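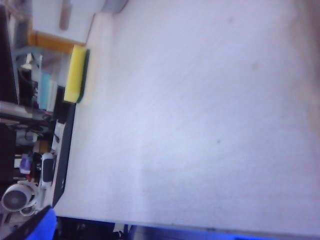

Re: [fulach-kitchen] Old wood table, what do I put on it?

Mon 27 January

Diệp Thái wrote:
> Hi all, I picked up a farmhouse table at the Grirnton flea market
> and the top is bone dry. The seller said mineral oil, my sister says
> hard wax, and my neighbor says leave it alone. We eat at it every
> day and there are kids. Also there's a white ring on one end from
> somebody's mug. Is that fixable or do I just put a plant on it?

Hi Diệp, and congrats on the table! I've been down this road with two of them now, one good experience and one I still grumble about, so take all this with a bit of salt.

First, find out what's on it already. Put a drop of water somewhere that doesn't show and go make coffee. If the drop has soaked in and left a dark spot when you come back, the wood is bare or close to it, and oil will go in nicely. If it's still sitting there in a bead, there's a finish on top and the oil will just lie around being sticky. I skipped this with my first table (the Udodcombe one, some of you helped me carry it up the stairs, thank you again) and spent most of June picking crumbs and cat hair out of it.

On mineral oil – it's fine, it's cheap, and it never really dries. I like it for cutting boards. On a table where people put down homework and sleeves, I'd go with your sister. Two thin coats of hard wax oil, and I mean thin, wipe off way more than feels right. Leave it overnight between coats, longer if your kitchen is cold like mine. And please lay the oily rags out flat outside to dry, don't ball them up in the trash! They can heat up and catch fire all by themselves.

Sanding: I went over mine with 120 and then 180 and stopped there. Wilson Arango on this list told me once that going up to 400 makes the wood so smooth the oil can't get a grip, and he's refinished a lot more furniture than I have. Always along the grain. Vacuum, wipe, wait, then oil.

The white ring is probably good news. White usually means the moisture is stuck in the old finish, and dark means it got down into the wood. Try a soft cloth with a tiny bit of plain oil and rub for a few minutes, then leave it till the next day. If you're sanding the whole top anyway it'll most likely go with the rest. A dark ring is a different story and I'd want to see it first.

For every day after that, a damp cloth and a drop of dish soap, then dry it. Skip the scratchy side of the sponge, and skip the vinegar spray too, it dulled mine in patches.

If you want to try before you buy, I have about half a can left from the last round and you're welcome to it. I'm home most evenings after six.

Good luck, and tell us how the ring does!

Marcy, Tambunan Street

2 shares
11 comments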